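Drawer (furniture)

A drawer is an open-topped box that slides horizontally in and out of a larger piece of furniture. It is used to store items out of sight while keeping them within reach. Drawers are found in chests, desks, cabinets, tables and kitchen units, and are opened by a knob, a pull, a recessed grip or a cutout in the front panel.

Construction

A typical drawer has five parts: a front, two sides, a back and a bottom. The bottom panel is usually thinner than the other members and is held in a groove cut along the inner faces of the sides and front. In solid wood construction the bottom is left unglued so that it can expand and contract with changes in humidity. The back is often cut lower than the sides, which allows the bottom to be slid in after the box has been assembled.

The front may be a structural part of the box or a separate piece, called a false front, screwed on from inside. False fronts allow the visible face to be made from a more expensive wood than the box, and make it easier to adjust the gaps between neighboring drawers.

Joinery

The joint between the front and the sides carries most of the load, as each pull on the handle tends to draw the front away from the box. The half-blind dovetail resists this force mechanically and is hidden when the drawer is closed. Cheaper work uses rabbet joints with nails or staples, dowels, or a locking rabbet cut by machine.

Curved fronts

Bow-front and serpentine drawers have faces that are curved in plan. The curve can be sawn from a thick blank, built up from stacked blocks and veneered, or formed by gluing thin layers over a mold. Sawn fronts waste material and expose short grain near the ends. The side joints must be laid out with care, as the front does not meet the sides at a constant thickness. 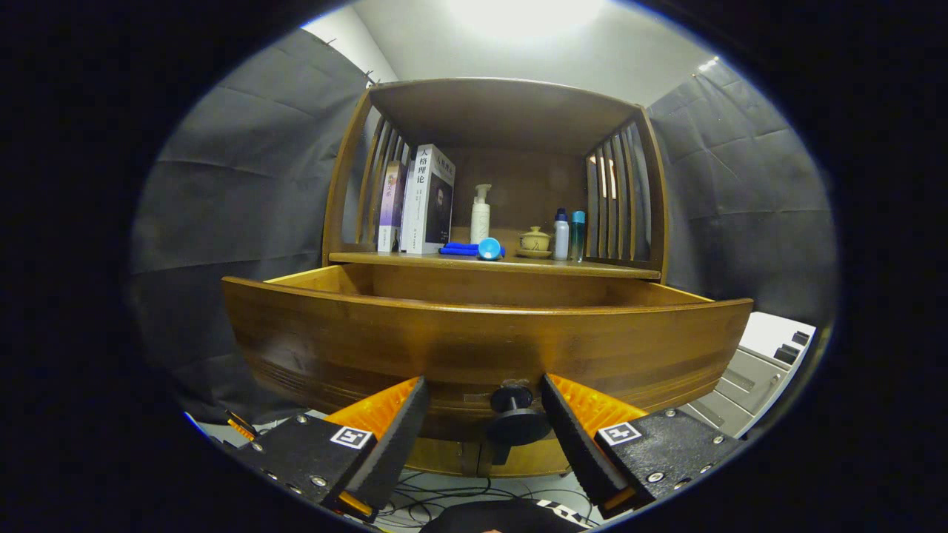
An open drawer with a curved wooden front and a round black knob.

Running gear

The oldest method of support is the wooden runner, a strip fixed inside the case on which the lower edge of the drawer side rests. Strips above the sides, known as kickers, stop the drawer from tipping as it is pulled out. Side-hung drawers have a groove in each side that fits over a strip on the case wall.

Metal slides came into wide use in factory-made furniture during the 20th century. Roller slides are simple and tolerate dust. Ball-bearing slides carry heavier loads and, in the full-extension type, let the whole box clear the case. A three-quarter extension slide leaves the rear of the box inside.

Wear and maintenance

Wooden runners wear hollow with use, and the drawer begins to drop at the front and bind. The usual repair is to cut back the worn edge and glue on a new strip. Rubbing the contact surfaces with paraffin wax or candle wax reduces friction. Drawers that stick only in humid weather are normally left alone until the wood has dried, as planing them while swollen results in a loose fit later.

See also
Cabinetmaking
Chest of drawers
Dovetail joint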